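Frequently asked questions: the new arms in the assembly area

These answers are for everybody who works at Wolwood, on all shifts. They were collected by Noémie Marty after the staff meetings in May. If your question is missing, please write it on the sheet beside the time clock. The page was last changed on 10th October.

Will I lose my job?
No permanent position is removed by this project. The management has signed this with the staff representatives for 2 years. After this time the agreement must be discussed again, and we cannot promise today what will be in it.

Which tasks will the arms do?
The first task is the placing of parts on the trays before gluing. At present a person makes this movement up to 1000 times in one shift, and many colleagues have told us about pain in the wrist and the shoulder. Gluing, final checking and packing stay with people.

Who supplies the equipment?
The arms are installed by Moveck. The software which plans the movements is called Brulodeo. You do not need to learn programming to use it.

Do I have to work with an arm if I do not want to?
During the trial, no. Tell your team leader and you will keep your present station. After the trial we will look at each case together with the person.

What training will I get?
Every operator receives 12 hours of training, all of it in paid time. It covers starting and stopping, changing the fingers of the gripper, and what to do when a part is dropped. The training is given in English and French.

Will my pay change?
The base pay stays the same. Operators who finish the training go up one step on the pay scale from the next full month. The bonus for piece work is replaced by a fixed amount in the stations with an arm, as the speed is no longer decided by the operator.

What do the parts look like in the trial?
The trial uses simple shapes in place of our real parts, for example a block and a cylinder. Colour matters also: an orange piece on a grey one is easy to tell apart on a white table.

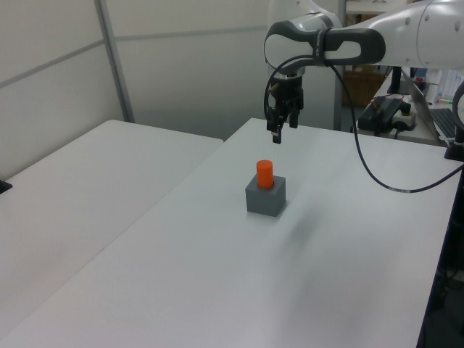 Gripper with open fingers over the grey cube and the orange cylinder.

May I reach onto the table while the arm is on?
No. Press stop first and wait for the light on the panel to change. This rule is the same for supervisors and visitors.

Who do I call when it stops by itself?
Call extension 5. Please do not restart it alone, even if you know the reason. Time lost in this way is not counted against your team.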